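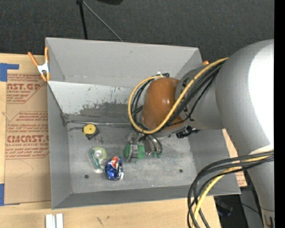
Grey bin on a light wooden table, with a robot arm reaching in from the right.

By Anastasia Kokkinos
Posted in August

Right, I said I'd do a thread on the Hondgate hall business, so get yourselves a tea. It's long and I'm cross.

For anyone outside the town: the Wultell Fellowship booked the big hall at Hondgate for a "Freedom in Family" weekend. Sounded harmless. Bring-a-dish lunch, bit of singing, a talk or two. Fine! People book that hall for all sorts.

Then somebody bothered to read the programme. Sunday afternoon, main room, a session on helping your teenager "walk away from confusion". You and I both know which teenagers they mean.

The speaker is Pastor Karnik. He's got 18 talks up online and I've now sat through most of them, so you owe me. In one he compares gay couples adopting to children being left out on a motorway. His words. He gets a laugh for it as well.

So people complained, the hall had a meeting, and the booking was cancelled. Full refund, £320, paid back within the week. There's a letter and it's very dull and polite.

You would think from the reaction that they'd been marched out of town with pitchforks.

The Fellowship put out a statement the next morning. "Silenced." "Hounded for our faith." "A campaign of lies." I've read it six times looking for the lie. It doesn't say what the lie is.

If I'd made something up about Karnik I'd expect him to say "I never said that". He hasn't. He says he was "taken out of context", and the context is a 40-minute video which I've watched to the end. It gets worse in the second half.

Someone's asked me if I've got a problem with Christians. My nan played the organ for most of her life and I still know all the descants. Half the people who wrote to the hall go to St Luke's round the corner. Their vicar wrote one of the letters!

I do think this bit matters – when the Fellowship says "Christians are being driven out", they're talking over a whole lot of Christians who asked the hall to do exactly what it did.

Now the petition. "Restore Free Speech in Hondgate", 1,767 signatures last time I looked. I had a scroll through the comments and I've seen Ohio, Alberta and a man in Perth (the Australian one). Lovely places, I'm sure, but they can't have been planning to come to the bring-a-dish lunch.

And free speech, OK, let's have a go at that. The pastor still has his channel. He still has his own building with his own car park. He's been on local radio twice since the cancellation, which is twice more than I've ever managed.

What he hasn't got is our hall. The one with the youth club in it on weeknights. The same kids he wants to talk about.

I asked my friend Lu if I could put this next bit in and she said yes. She was taken to one of these weekends at 15, different church, same sort of title. Her mum thought it was about exam stress. Lu spent two days being prayed at by strangers and didn't speak to her mum properly for years.

They're good now, her and her mum. They went to the hall meeting together and her mum was the one who stood up. I wasn't going to cry in a room with that lighting but I did.

So when I see "who is being harmed by a talk", well. Her, for a start.

A few of you have asked whether they'll take it to court. No idea. The statement says they're "considering all options". I'm not a lawyer and I'm not going to guess, so please stop sending me screenshots of judgments about cake.

Also, please don't go and shout at people outside the Fellowship. I've heard there was a bit of that and it's horrible, there are old ladies going in for coffee mornings. If you want to do something, write to the hall and say thanks. They've had a rotten fortnight of emails.

Adding one more because I forgot – the youth club is still on as normal, and the hall says the weekend slot has gone to the ceilidh band. Tickets on the door.

Muting this for the night. Be nice to each other in the replies.

Last updated: 9.40pm

More recent threads
- What "family values" meant on our street
- I read the whole parish newsletter so you don't have to
- The school library row, part two
- Why I've stopped going on phone-ins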